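3.2 Recording the table-clearing task

The Seler set was recorded in homes, with hand-held grippers of the same jaw geometry as the one mounted on our arm. We wanted to know whether a policy trained on Seler alone could pick up light, easily crushed rubbish from a cloth-covered table, and how much the answer depended on what the camera saw before the jaws reached the object. Each recording was therefore split by hand into an approach, a grasp and a release. Only the first two parts are used in this paper.

Cloths were left on the tables. A patterned cloth is harder for the segmentation step than bare wood, and a fold can lift one finger pad before the other gets to the object. The kitchen in Figure 2 has both problems: the cloth carries printed triangles and lettering, and it is puckered close to the jaws.

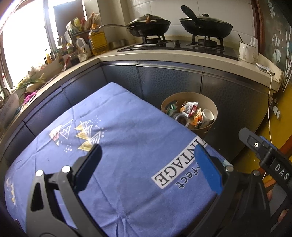
Figure 2a. View with the jaws open over the cloth. A bin stands on the floor beyond the table.

3.3 Labelling and training

We kept 616 recordings after removing those with lost tracking. Jaw width was read from each video and smoothed over 15 frames. The grasp label was placed at the first frame in which both pads touched the object, and two readers had to agree on it. Where they did not, the recording went to the Inodell tool, which shows the two choices side by side.

The policy takes one wrist view and the current jaw width. It was trained for 3000 steps on the approach parts and then for a further 500 on the grasp parts. We also trained a version in one go on both parts mixed together, called Murakami in the tables after the room where it was first run.

Paper cups gave the most useful errors. In Figure 2b the cup is between the jaws but neither pad is touching it, so the frame belongs to the approach. The mixed version often began to close at views of this kind and pushed the cup over. The two-stage version waited longer and closed lower down. Wrappers and pouches lying near the cup made little difference to either version, though a clear bottle under strong glare was sometimes missed altogether.
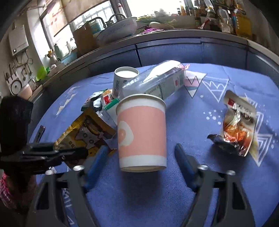 Gandlow, January 27, 2024

Figure 2b. Paper cup between the open jaws, before contact.

Section 3.4 repeats the comparison with plain cloths and the same jaws.

12 shares | 3 comments

pellow_k: Was the jaw width smoothed before or after the split? It matters for the first few grasp frames.

tin_opener: We see the same early closing with yoghurt pots. Lowering the learning rate in the second stage helped a bit.

M. at the back bench: Please put the failed bottle cases in the appendix.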